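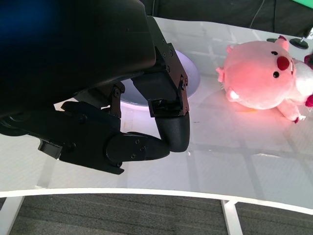 A black gripper over a white tabletop.

Setgate bring both cars home at Bundville

Setgate Racing finished the Bundville 300 with both cars on the lead lap, Tyra Nyberg in fifth and Gyula Fülöp in 14th. It is the team's best result since July.

Nyberg started ninth and made up most of her places in the pit lane. "The car was loose on old tires, so we stopped early both times," she said. "After that I had clear track and could run my own pace."

Fülöp lost time with a slow left rear on his second stop - 3 seconds by the team's count - and spent the last stint behind Kastriot Georgiou's Brakumar entry.

Crew chief Birthe Ketilsson said the new front springs will stay on both cars for Alarcón, where practice opens on October 3, 2018. Setgate now has 287 points and sits sixth in the team standings.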